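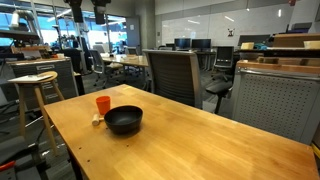 Edo Station: Collector's Disc Review

The Film

Edo Station opens on a salvage crew docking at a relay post that has been silent for 281 days. The creature stays off screen until the second act, and the wait pays off. Once it starts moving through the coolant ducts, the editing gets too fast to follow, and two of the crew deaths are hard to tell apart. The Villanueva subplot – a company contract hidden in the ship's log – is dropped before the ending.

Video and Audio

Cusside's new transfer is sharper than the 2000 disc. Grain is even and black levels hold up in the duct scenes. There is slight color banding in the airlock sequence. The surround track is clean, but dialogue sits low in the mix and I had to raise the center channel by 2 dB. 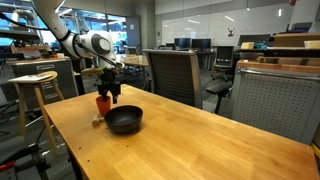

Extras

The commentary is technical and covers lens choice and miniature work in detail. The Jimarville location featurette is short and repeats footage from the trailer. Deleted scenes are unrestored, with time code burned in.

Verdict

Worth buying for the transfer. Owners of the old disc should keep it for the isolated score, missing from this release.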